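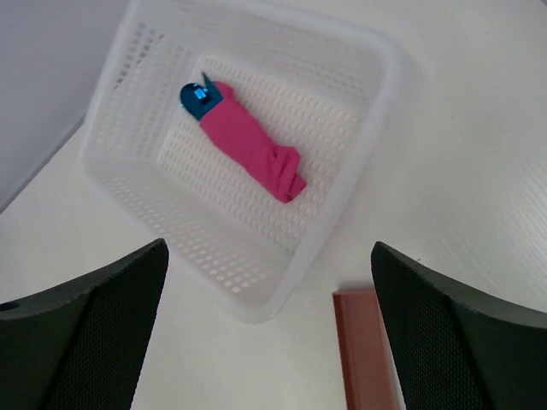 cordwain_k

Furkow two-arm gripper kit – notes after 3 months
Posted 7 Oct 2026

I said in the buying thread that I'd write this up once I'd had proper use out of it. We bought the kit in the summer for a pair of arms we already had. The price was £1,756 for both grippers, the wrist mounts, the cabling and the Grellov licence for the first year. Arms not included, and neither is the power supply, which the product page mentions in very small type near the bottom.

What we use it for is table and household work. Folding paper napkins round cutlery, putting things into a basket and getting them out again, moving light stuff from one side of the table to the other. There's nothing heavy. We record sessions by hand control and then send them to Brutodell for training, so I'll cover that service as well.

Fitting took a long afternoon. The mounts are well made and all the screws were in the bag, but the instructions are for the previous version and show the cable leaving on the other side. I followed them, had to take it all off again, and lost the first evening. Support answered the next morning with the right sheet. They should just put that one in the box.

Grip force is the good part. You can set it low enough to hold tissue and it stays where you set it. An umbrella in a plastic basket is a fair test, because the fingers have to go in past the rim without catching it, and the Furkow ones are slim enough at the ends to manage that if you come in straight. Come in at a slant and the base hits the rim before the tips get to anything. That's my main complaint about the shape.

Open and close is quick. It makes a click at the end of travel that you stop hearing after a week.

pennyfarthing_rob

Thanks for this. Did you look at the Buthelezi set before you bought? I've had one since May and the fingers are wider at the tip, with a rubber face you can peel off and replace. Slower to close, but I've not had anything slip.

Also, does the licence lapse after the first year or does it just stop updating? The reseller couldn't tell me.

cordwain_k

I did look. The wider tip put me off for the napkin job, because you need to get hold of a small bunch of paper without flattening the rest of it. For boxes and bottles I'd probably have gone the other way.

Licence carries on working but you lose the updates and the phone support. That was in an email from them, so keep a copy if you ask the same question.
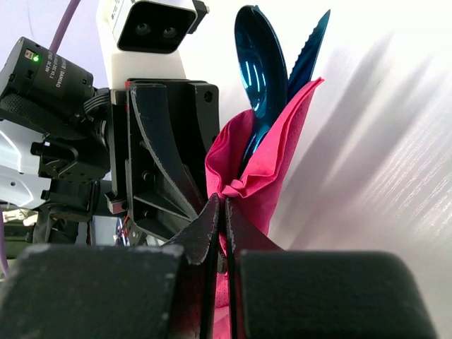

Wear is the thing I'd want to know about if I were buying. The fingers come painted, and the paint doesn't last where they meet. Ours are scuffed all down the tapered edges and chipped at the tips, and that's from holding nothing rougher than a paper napkin with a spoon and knife in it. It hasn't changed the grip as far as I can measure. But I'd be cross about it if the kit was going in front of customers, and I'd be worried about flakes if it was going anywhere near food. Furkow told me it was cosmetic and offered a discount on a new pair. I haven't taken them up on it.

halfpast_tuner

Cosmetic is a cheek at that price. Paint on a contact surface is a design mistake. We've got an old set with bare metal fingers and they look the same as the day they were fitted.

sallow_ledger

I don't agree. We've run Furkow fingers for longer than that and the paint came off at the ends in the first fortnight, then stopped. Once it's gone it's gone. You can rub the rest back yourself with fine paper if it bothers you. I'd take that over bare metal, which glares into the wrist camera and upsets everything.

halfpast_tuner

Then anodise them. Plenty of firms do. I'm not saying don't buy it, I'm saying a customer shouldn't be out there with sandpaper on a new bit of kit.

sallow_ledger

Fair enough on that. I still think the glare matters more than the look.

cordwain_k

Both of you have a point. For what it's worth we do get trouble with glare, but it comes from the cutlery. Ours has a shiny blue finish and it picks up every light in the room. With plain steel the trained model was happier, with blue it needed a lot more examples before it would reach for the handle and leave the bowl alone.

pennyfarthing_rob

What did Brutodell charge you, and was it worth it? I've only ever done my own training and it eats whole weekends.

cordwain_k

I can't put the price up because it was quoted for our job, but it's by the batch and the smallest batch is 100 recordings. You upload them through Grellov, they check them, and they send back a model plus a list of the ones they threw out. The list is useful. They gave a reason against each one and most of the reasons were right. We'd been starting some recordings before the arms had settled and I hadn't noticed.

Turnaround was 4 working days the first time and longer the second. The second model was the better one. The first would pick things up well enough but dithered when both arms were over the same bit of table, one waiting for the other and then both going together.

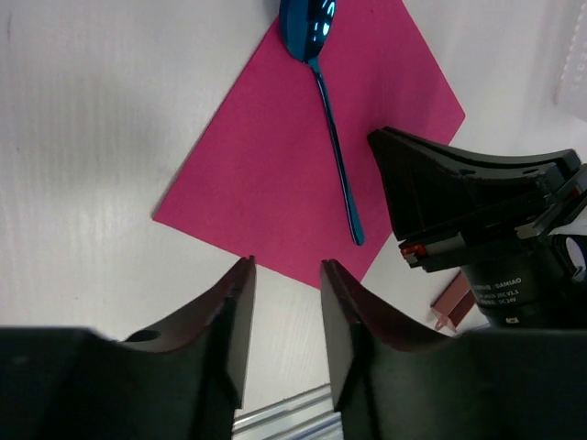 We got round most of that by giving each arm a side and only letting one come across when the other had gone still. That's a setting in Grellov, under motion limits, and it's off by default. Brutodell told us to turn it on and record everything again, which I wasn't pleased to hear, but they were right. The napkin job went from something I had to stand over to something I could watch from my desk.

It still isn't good at the fold itself. Paper creeps on a smooth table and the arm doesn't know the sheet has moved until it comes back for the next corner. A mat underneath helps a bit. I'd like to try a rougher one.

marrow_and_pine

Been reading without posting. We're a small firm that does event hire and somebody here wants to buy this for rolling cutlery. From what you've written I'd say it's too early for us. Would you agree?

cordwain_k

For actual daily rolling, yes, too early. You'd be paying someone to mind it, and that person could roll faster by hand. If you want to learn how the stuff works and you've got the table space, it's a decent way in. I'd ask for a loan set first. Furkow do them but they don't advertise it.

halfpast_tuner

I'd tell them no full stop. By the time you've added arms, a supply, somebody's wages and the training batches, the kit price is the small number. Too many firms buy the gripper and find the rest out later.

sallow_ledger

Depends what they want it for. We put ours on sorting returned stock and it does the dull end of that all day. Wouldn't trust it with a napkin.

marrow_and_pine

That's useful, thanks. I'll ask about the loan set and show this thread to the person who wants it.

pennyfarthing_rob

One more from me. Do the Furkow mounts take other wrist cameras, or are you stuck with theirs?

cordwain_k

Ours took what we already had with a bracket. The hole spacing is on the corrected instruction sheet, second page. Leave some slack in the cable where it goes past the wrist joint. I pulled mine too tight at first and had to do it again. I'll put the sheet in the downloads section tonight if the file isn't too big.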